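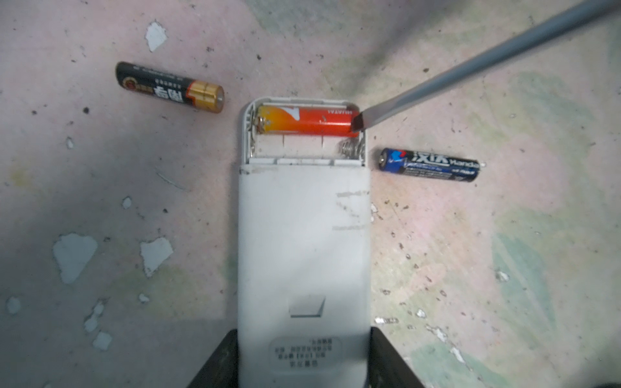
Comment un robot apprend à retirer une pile

Pour retirer une pile d'un boîtier, une personne ne réfléchit presque pas. Elle appuie, elle fait levier, la pile sort. Un robot doit apprendre chaque partie de ce geste. Le projet Skendex étudie une façon de le lui enseigner, appelée apprentissage par imitation.

Le principe

On n'écrit pas une longue liste d'ordres du type « avance de tant de millimètres ». On fait exécuter la tâche au robot en le guidant. Pendant ce temps, l'ordinateur enregistre deux choses : les images des caméras et la position des moteurs. Un enregistrement complet s'appelle une démonstration. L'équipe Skendex en a réuni 913.

Un programme, nommé Grusex, parcourt ensuite ces démonstrations. Il cherche le lien entre ce que la caméra voit et le mouvement qui suit. Ce calcul s'appelle l'entraînement.

Pourquoi une pile est difficile à sortir

Dans beaucoup de boîtiers, un ressort pousse la pile contre un contact en métal. La pile est donc coincée -- c'est voulu, sinon l'appareil s'éteindrait à la moindre secousse. Pour la dégager, on peut glisser la pointe d'un outil fin à une extrémité et faire levier. Si la pointe est mal placée, elle dérape. Si elle pousse trop fort, le plastique peut casser.

Le robot a aussi un problème de vue. Une caméra placée loin voit toute la table, mais mal les petits détails. Une caméra fixée près de la pince voit bien les détails, mais elle bouge avec le bras.

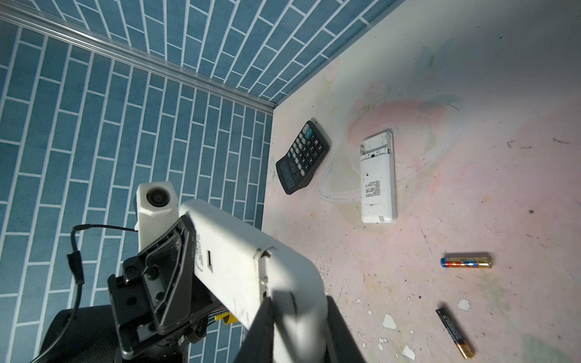 Le bras blanc, sa petite caméra et, sur la table, une calculatrice et deux piles AA.

Le test

Après l'entraînement, le robot travaille sans guide. Chaque essai est noté « réussi » ou « raté ». Un essai est réussi si la pile est sortie et si le boîtier est intact.

Avec les 2 caméras, Grusex réussit plus de 90 % des essais. Avec la caméra éloignée seule, le résultat est nettement plus bas : la pointe de l'outil se pose souvent à côté de la pile.

Ce que le robot ne sait pas encore faire

Devant un boîtier d'une forme nouvelle, Grusex se trompe souvent. Il a appris à partir d'exemples et il lui en faut d'autres -- des boîtiers plus petits, des piles plus serrées. La prochaine série de démonstrations commence en septembre.

Mots à retenir

Démonstration : enregistrement d'une tâche faite du début à la fin.
Entraînement : calcul qui relie les images aux mouvements.
Pince : partie du robot qui saisit les objets.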